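Visit Report: Dratden Furniture Reuse and Assembly Center

Tuesday, June 24, 2025

Purpose of the visit

The Bisodside Household Goods Program arranged a one-day visit to the Dratden Furniture Reuse and Assembly Center to review how small furniture is received, checked, repaired and sent out to households. The program has supplied shoe racks, bookshelves and folding tables to new tenants for several years, and the number of items returned with missing or damaged parts has risen. The Dratden center handles a similar mix of goods on a larger scale, and its methods were of direct interest.

The delegation was received at the main entrance at nine in the morning. The visit covered the receiving bay, the parts store, the repair shop, the small office rooms on the upper floor and the loading area. A closing discussion was held in the afternoon.

The site

The center occupies a former textile warehouse on the east side of Dratden, with 3,000 square meters of covered space on two levels. The ground floor holds the receiving bay, the repair shop and the loading area. The upper floor is divided into offices and smaller workrooms, several of which have been taken over in part for the storage of goods.

Deliveries arrive from households, from the retail returns depot at Sostard, and from two furniture makers in the district. In the last reporting year the center processed 1,820 items of small furniture. Shoe racks and open shelving made up the largest group, followed by bedside tables. Chairs are handled at the separate Paiva workshop and were not part of the visit.

Receiving and first check

Each item is given a paper tag at the bay and placed in one of 4 lanes: complete and sound, complete but needing repair, incomplete, and not suitable for reuse. The tag records the source, the type of item and the name of the shelf or bay where it is to be held. Staff explained that the tag stays with the piece until it leaves the building, and that parts which have come away from a piece are to be tied to it before it is moved.

The delegation watched the unloading of a van from Sostard. Work was orderly and quiet. Flat-packed goods were opened on a padded table and checked against the maker's parts sheet where one was available. Where the sheet was missing, staff consulted a binder of hand-drawn parts lists kept at the end of the table. The binder is well used and some pages are hard to read. A second copy is being prepared and is expected in August.

Slatted furniture

A good part of the morning was given to slatted pieces, which cause the Bisodside program the most trouble. The head of the repair shop set out the common faults. Slats work loose from the end posts when a rack is dragged across a floor. Screws are overtightened and split the wood at the ends. Racks are also returned with the slats in one box and the posts in another, and the two boxes do not always stay together.

The shop's practice is to assemble every rack fully before judging it. A rack is set on a level floor, pressed at each corner and checked for rocking. Loose slats are laid on the top tier until they have been measured and either fitted or set aside as spares. Slats of the same length are kept in bundles. The delegation was told that a bundle should never be carried off to another room without the rack it belongs to, although this rule is the one most often broken.

Replacement slats are cut on site from salvaged wood. The shop does not try to match color exactly on lower tiers, but it does so on the top tier, where the difference would be noticed. Finishing is limited to light sanding and one coat of clear oil. The center charges receiving programs a flat handling fee for each shipment and nothing for the replacement parts themselves.

The parts store

The parts store holds 300 labeled drawers for screws, dowels, brackets, feet and caps. Drawers are arranged by type and then by size. Larger parts such as posts and panels stand in open bays along the back wall. The arrangement is easy to follow, and a visitor could find a given part without help.

The store is less successful in its treatment of cardboard. Empty cartons are kept for outgoing goods, which saves money, but they are stacked in the aisle and narrow the way to the rear bays. The center is aware of this and intends to move the cartons to the loading area once new shelving has been installed there.

Upper floor workrooms

The upper floor has tiled flooring throughout and is pleasant to work in, with good daylight on the street side. Space is short. Office desks share rooms with goods awaiting a decision, and boxes are commonly kept underneath the desks against the wall. Cleaning tools are stored in the rooms where they are used, an arrangement the staff prefer to a central closet.

The delegation noted that furniture held in these rooms is not always covered by the tagging procedure in the same way as goods on the ground floor. The center agreed that a weekly walk through the upper rooms would be useful.

Closing discussion

The afternoon session dealt mainly with shipping. The Bisodside program asked whether racks could be sent assembled. The center considers this practical for short trips only — an assembled rack takes up a great deal of van space, and the lower tiers are easily damaged by other cargo. It was agreed that a trial shipment of assembled racks will be made and compared with a flat-packed shipment of the same size.

Recommendations

The delegation recommends that the Bisodside program adopt the tied-parts rule at its own receiving point and prepare a binder of parts lists for the racks and shelves it handles most often. Full assembly before inspection should also be introduced, beginning with slatted goods. The program should request a copy of the Dratden drawer plan before it orders new storage.

A return visit by Dratden staff to Bisodside has been proposed. Thanks are due to the center for its hospitality and for the time given by the repair shop during a working day. 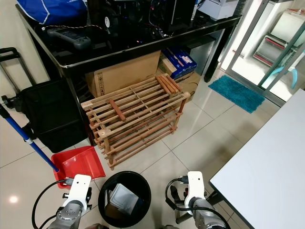
Slatted wooden shoe rack with loose slats on the top tier, in front of boxes stored under a desk.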